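**Can a robot do my towels yet? I went to Clillisley to find out**

18th September

I own more towels than any adult needs, and I hate folding every one of them. So when Marius Căpraru invited me over to see Matei, the two-armed towel folder his little company Isetier has been building since May, I was in the car before I'd finished reading the email!

First, the numbers, which I made him repeat. Matei has tried 3000 folds so far. The last 825 were done with a new grip routine, and of those, 383 came out neat enough that Marius would put them on a shelf. That's less than half, and he didn't try to dress it up. "My mother beats it every time," he told me, "and she's watching TV while she does it."

What gets me is where the trouble is. I'd figured the folding would be the tough part, but Marius says it's picking up one layer of cloth when there are two or three lying together (I do this without looking, and so do you). A corner that curls under is the worst. Thick, nubby towels are also a pain, as they squash flat under a fingertip and then spring back someplace else.

There is a customer of sorts already. Renuto, a laundry across town, sends over 308 towels at a time for practice and gets them back folded by whoever's free, robot or human. The manager there wants a machine on the shop floor next year. Marius wouldn't promise that, and after an afternoon in his workshop I wouldn't either. Shirts are "a different planet," apparently, and fitted sheets got a laugh and no answer.

Still, I came home a bit of a fan. It's slow, it's fussy, and I'd let it loose on my hall closet tomorrow if he'd lend it to me. He won't. I asked twice.

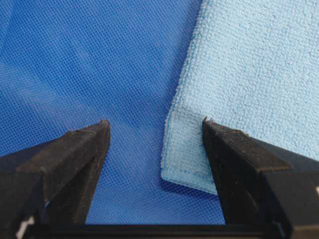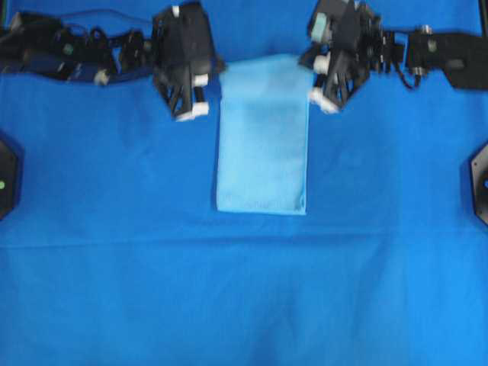
*Light blue towel, blue cloth and a pair of black grippers: first the view between the fingers of one, then both arms from farther back.*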